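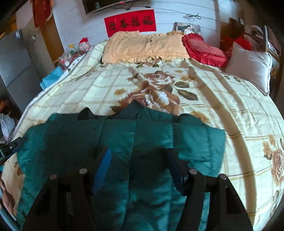 # The Hunell open day

The Hunell open day is a yearly public visit to the Hunell workshop in Zendthorpe, where a small group collects hand movements for teaching robots to do housework. It's held in January. I've been to 2 of them now and I started this article after the second, so forgive the places where it reads more like a letter than a reference work (edits welcome!).

## Background

Hunell began as a repair shop for packing machines. Stojan Nikolovski ran the bench and Hedvika Paulík kept the books, and between them they got curious about grippers you hold in your own hands. You squeeze, the fingers close, and the tool records what you did. The robot comes into it much later. Their first pair was built from leftover parts, and Stojan still brings it out if you ask nicely, which I did.

The clothing work came after a long spell with cups and boxes. Cloth is a pain. A cup stays the same shape when you bump it, but a quilted jacket or vest slumps and bunches every time, and a big flowery bedspread underneath gives the camera plenty of other things to look at. Hedvika told me she likes busy bedspreads for exactly that, and she likes real bedrooms too, with cushions piled up and a New Year banner on the wall.

## The demonstration

The main demonstration starts at 10 a.m. and goes on until people drift off to lunch. Oldřich Čierny gave it the year I paid proper attention. He spread a padded garment flat, came at it with a gripper in each hand, pinched the near corners and folded them in, talking the whole time. Then he shook it out and did it again, and again! I thought I'd get bored and I really didn't.

Visitors get a turn afterward. Mine went badly. I kept grabbing the bedspread along with the sleeve, so up came the whole lot in one big tent, and Rizal Ong had to talk me through it: open wide, come in low, close slowly. The pads on the fingertips are softer than I expected and they grip quilting much better than they grip thin cotton.

## The collection

Recordings made at Hunell go into a set named Rastari. At my last visit the clothing part stood at 2335 folds, and Vojtěch Matoušek, who checks them, was hoping for around 3000 by summer. He throws out plenty. A fold is dropped if the hand blocks the view for too long or if the person stops to chat halfway through (guilty).

## Visiting

Entry is free and you don't need to book. Parking is on the Procházka side of the building, and the tram stop is a 3 minute walk away. Wear short sleeves if you want to try the grippers, as loose cuffs catch in the joints.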